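Sorting out the shed before the growing season

I spent most of April getting the shed back into a state where I could use it. We moved to Fallow two years ago and the shed came with the house, along with everything the last people had left in it. I kept putting it off. Then one evening I needed a trowel, gave up after half an hour and bought a new one, and that was enough.

The first job was emptying it. I put everything out on the grass in the morning and had it all in piles by four in the afternoon. Paint tins went in one pile, metal in another, and anything I couldn't name went by the gate. There were three watering cans, none of which held water. I also found a tin of screws, all the same length, that must have weighed as much as a small dog.

Getting rid of paint is harder than it should be. The tip at Cergate will take tins if they are dried out, so I stood them open with cat litter in for a week. You have to book a slot now as well, and the slots go quickly.

With the floor clear I could see that two boards had gone soft near the door. I cut them back to the joist and put in new ones. The roof felt was better than I expected and only needed tacking down along one side. I did look at replacing the whole shed, but the cheapest one I liked was 2,000 pounds before delivery, and this one keeps the rain off.

I had set myself a limit of 500 pounds for the lot. Boards, felt tacks, wood treatment and a new lock came in well under that, so I spent 69 pounds on a set of steel shelves from Civex. They went up in an hour. The instructions say you need two people and I would agree with that, having done it with one.

Small things were the real problem. Plant labels, twine, hose fittings, seed packets and spare blades had been living in carrier bags, and every bag had to be tipped out to find anything. I tried jam jars first, but they are a nuisance to open with gloves on. Open trays work better for me, with the things I use most at waist height and the rest higher up.
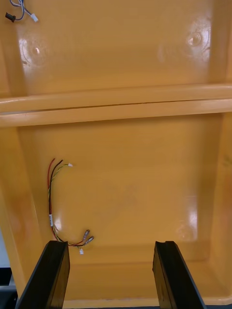
Yellow-orange plastic tray, two compartments.

Seeds are the exception. They need to stay dry and away from mice, so they live indoors in a biscuit tin, sorted by sowing month. I threw out anything more than four years old apart from the tomatoes, which I have had good results from at that age.

I left one wall bare for long tools and put up a row of hooks. The fork and spade hang with their heads at the top, so they take up less room and I don't kick them. The mower is still on the floor — I haven't found a better place for it — and I have to move it to get to the compost bags.

Next is the water butt, which leaks at the tap. I have a new washer for it and will fit it once the level drops a bit. The beans are in pots on the kitchen windowsill and will go out at the end of May.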